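Hand-Held Gripper Comparison: Frequently Asked Questions

2022-03-26
By Nazar Horobets

Search this site Enter keywords Go

Questions received on the Pralten and Woruletti finger sets, with answers. Setup instructions are in the kit manual and are not repeated. 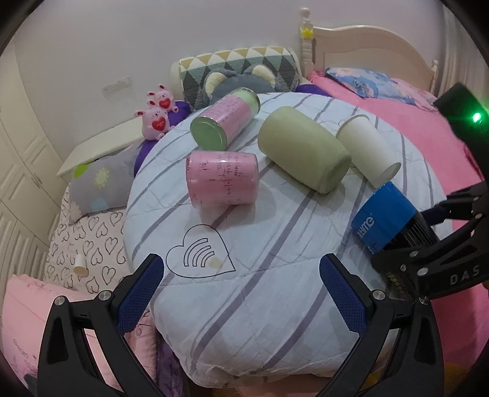
Scope of the comparison

What was compared?

Two finger sets on the same hand-held gripper body, the Pralten and the Woruletti. Both are parallel-closing linkages with replaceable pads. The body, trigger, camera and recording settings were held constant. Only the fingers and pads changed between blocks.

Which objects were used?

Cylinders, mostly lying on their sides: cans, tubs, a paper cup. Cylinders were chosen after the September round, where boxes gave nearly identical results for both sets. A cylinder on its side can roll away from the first finger to touch it, which exposes differences in closing symmetry.

Why a quilted cover and not a bench top?

Most of the earlier bench data came from hard, flat surfaces, and it did not carry over well to homes. On quilting, an object sinks slightly and the fingertips drag on the fabric. The stripes also give the tracker usable texture. A plain white sheet was tried in Melnychuk's apartment and caused tracking loss on 13 recordings.

How many grasps were recorded?

1,258 across both finger sets. Of these, 46 were discarded for tracking loss or operator error. Discards were removed before scoring, and the person removing them did not see which finger set was in use.

Results

Which set performed better?

Woruletti on rigid cans and tubs, Pralten on the paper cup. The Woruletti pads are stiffer and hold a heavier can with less rotation after lift. The same stiffness tends to flatten a paper cup before the operator has time to ease off the trigger.

What counts as a successful grasp?

The object leaves the surface, stays between the pads for the full hold period and is set down without a drop. Rotation in the grip is logged separately. A flattened cup is a failure even if it was lifted.

Does object orientation matter?

Yes, more than finger choice in some cases. A cylinder lying across the line of approach, with its axis square to the closing direction, gives the fingers only its two ends to press on. Turn the wrist so the pads close on the sides. Diagonal placements are the most useful for testing – they force the operator to rotate the tool, and wrist rotation is where poor tracking shows up first.

Did printed or handwritten surfaces affect the grip?

No effect was measured. Glossy surfaces slip more than matte ones with either pad.

Camera

Should the fingers be visible in the camera view?

Yes. Both fingers should appear in the lower part of the view when open, with clear space between them. If one finger sits noticeably higher than the other, the mount is rotated and needs to be reseated before recording.

The corners of my view are dark. Is the camera faulty?

No. Dark curved corners are expected with a wide lens. Crop them in processing if your pipeline requires it. Do not zoom the lens to remove them, as this invalidates the calibration.

How much background clutter is acceptable?

As much as the room normally has. Pillows, plush toys and bedding do not need to be cleared away. Background features help localization as long as they stay still. Curtains near an open window should be tied back.

Can I use a different camera?

The Kuddale controller accepts other cameras, but none have been compared here. Results from mixed cameras should not be pooled.

Pads and maintenance

How often should pads be replaced?

Every 300 grasps, or sooner if the texture is worn smooth. Replace both pads together. Lint from quilted fabric collects in the texture and reduces friction well before visible wear; brush the pads between blocks.

Can pads be swapped between the two finger sets?

Mechanically, yes. The screw spacing is the same. The Pralten finger is thinner behind the pad and flexes more, so a Woruletti pad mounted on it does not behave like either original set. Label any such data as mixed.

The fingers no longer close evenly. What should I check?

Pivot pins first, then the linkage screws. A loose pin on one side delays that finger – on a cylinder this looks like a push followed by a late catch. Tighten, recheck the zero position in the Kuddale controller, and repeat the last block.

Is the raw data available?

On request, excluding discards. State which finger set you need and whether you want the rotation logs.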